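Teaching an Arm to Sort Laundry: Our Semester with Demonstration Data

Student project report, Lunstead Robotics Lab

When our group picked laundry as a topic, we thought the hard part would be training the model. Most of our semester went into collecting the examples, and we ended up loving it! A policy that learns from demonstrations only knows what you show it, so the way you show it matters a great deal.

Our goal was modest. Given a few small items of clothing or household cloth and a plastic basket, the policy should pick up one item, move it to the right spot and let go. We planned for 200 demonstrations and finished with 212, spread over 6 kinds of items. The recordings were saved with Zatero, a logging tool written by last year's group, and the training code (we called it Hosow, after a typo that stuck) read them straight from disk.

What the wrist camera sees

We put most of our faith in the wrist view. A camera fixed to the room gives you the layout, but cloth changes shape the moment you touch it, and up close you can see how the folds bunch between the fingers.

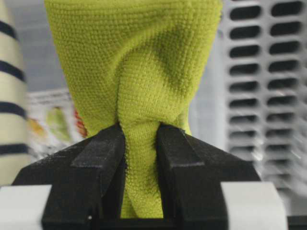
Views from the wrist camera, with the yellow-green cloth in both. 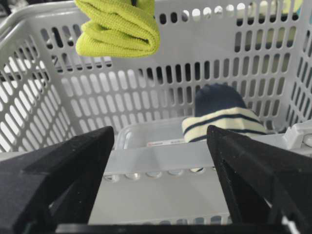 Soft things are wonderful teachers. In the first weeks we always grabbed cloth in the middle, very neatly, and the early policy copied us. Then it met a towel lying near a wall of the basket and had no idea what to do. So we started over with a rule: each person had to vary the starting position, the grip point and the approach angle from one run to the next. We also kept the runs where the operator missed and tried again. Those recoveries were some of the most useful data we had - after adding them, the policy would go back for a second try, and the whole room cheered the first time it did.

Labeling was less exciting but we got better at it. Every run got the item type, a start and end mark, and one of three outcomes: done, done after a retry, or failed. Two people labeled each run separately and then compared. Most disagreements were about the end mark. Does a run end when the fingers open, or when the cloth stops moving? We chose the second, and relabeled everything in June.

Things we would change

Start with the hats. We left them until late, and a stiff folded cuff behaves nothing like a towel. We would also fix the lighting earlier. Runs from Egger, the smaller of our two rooms, were darker than the rest, and we had to check them all by hand.

The next group gets the full set of runs, our labeling guide and a list of the ones we still argue over.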